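# Chapter 3: The Week With No Game

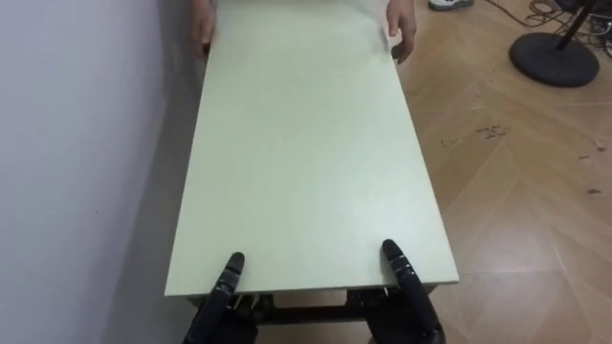
Ilaria Fontana read an early draft of this chapter and wrote in the margin that a bye week is just a week off, so why does it need a chapter? Fair question! I used to think the same thing. I played two seasons of college football as a backup safety, and to me the bye meant laundry, my mom's lasagna and a nap that started at 2:00 in the afternoon. Then I started coaching, and I found out how much gets decided while the stadium is locked.

So let's start with my own worst one. I was an assistant at Soledness, a small school with a big opinion of its running game, and we went into our bye in September feeling great about ourselves. We had just run for 219 yards against Mistden. The head coach gave everybody four days off (players, staff, the guy who cut up our film) and we came back loose and happy and sort of dull. Grarkard beat us by three touchdowns. They had spent their own bye fixing one thing, which was how their ends played the option, and we ran the option right into them all afternoon.

I've gone over that game more than is healthy. We weren't tired and we weren't hurt. What we hadn't done was look at ourselves the way Grarkard looked at us. That kind of looking has a name, the **self-scout**, and it's the first big idea in this chapter. You take your own film and pretend you're the other team. What do we call on third and short? Does our tight end line up a little wider when it's a pass? (Ours did. Every time. I still wince.) In a normal week there's an opponent to study and practice to plan, so the self-scout gets pushed to the bottom of the pile. The bye is when you finally have the hours for it.

The second idea is **load**, meaning how much work you ask of a player's body over a stretch of days. Coaches fight about this one. Some want a couple of hard practices early in the bye and then a long weekend. Others send everybody home first and build back up. I've done it both ways, and I lean toward working first – players rest better when they feel they've earned it, or at least they complain less. But a roster full of sore linemen in week ten is a different animal from a healthy one in week four, and I'll show you some sample schedules for each.

The third idea is harder to put on a chart. I'll call it **the depth chart question**. A bye gives you a natural place to change starters, because the new guy gets extra practices with the first group before anyone is keeping score. It also gives the old starter extra days to stew. One season we swapped quarterbacks during the bye, and the football part went fine, but we told the kid by text message. Don't do that. We'll spend a whole section on how to have that talk, and I wrote most of it from my own mistakes.

A quick word on the Ferri notes you'll see in this chapter. Ferri is the made-to-order playbook system we used at Soledness, and its call sheets are laid out by down and distance. If your team sorts calls some other way, just translate as you go. The football is the same.

## Before you read on

Pick a team you follow and find its last game before a bye and its first game after. Watch the opening drive of each one. Write down every formation you see and who's on the field, and keep that page handy, since we'll be marking it up in Section 3.1.

### Terms to watch for

- self-scout
- tendency
- load
- first-team reps
- opening script

## 3.1 Scouting Yourself

Start with third down. It's where most play callers get predictable, me included, and there are few enough snaps that you can get through them all in one evening with a pot of coffee.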